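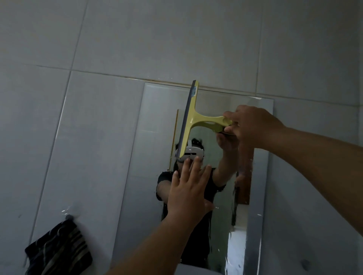

Washroom mirror, manual cleaning with squeegee.

PRE-PURCHASE INSPECTION CHECKLIST: WASHROOM CLEANING EQUIPMENT
Site: Nugroho Building
Inspector: Hafiz Hidayat
Date: 18 May 2018
Budget line: 3826

Scope: Conditions to be confirmed before a quotation is accepted for the Mesotix wall-cleaning unit. Items marked Open must be closed before the June budget review.

1. Wall surface suitable for unit
Satisfactory. Large ceramic tile, smooth, with narrow grout lines.

2. Mirror mounting
Open. Frameless glass. The supplier has not stated the contact pressure of the wiping arm. Written figure required.

3. Condition of joints
Comment. Brownish residue along the grout seam at the top edge of the mirror. Clean and inspect before any trial. Repair, if needed, is to be charged to maintenance and kept out of the equipment request.

4. Wall fittings
Open. Metal hook projects from the tile to the lower left of the mirror, with a striped towel hanging from it. Supplier to confirm clearance. Towels to be removed before operation.

5. Water on glass
Comment. Streaks and drips along the right side of the mirror. Quotation must state how runoff is collected and kept off the floor.

6. Manual method
Satisfactory. One hand on the squeegee, the other flat on the glass. Hand tools are to be retained after purchase and remain in the supplies budget.

7. Electrical supply and charging point
Not satisfactory. No protected outlet within reach of the proposed storage position in Room 201. Obtain price for installation.

8. Service contract
Open. Tornetti and Dastevach have both been asked to quote. Spare blades and operator training to be priced as separate lines.

Result: Purchase not recommended at this stage. Reinspect after items 2, 4, 7 and 8 are closed.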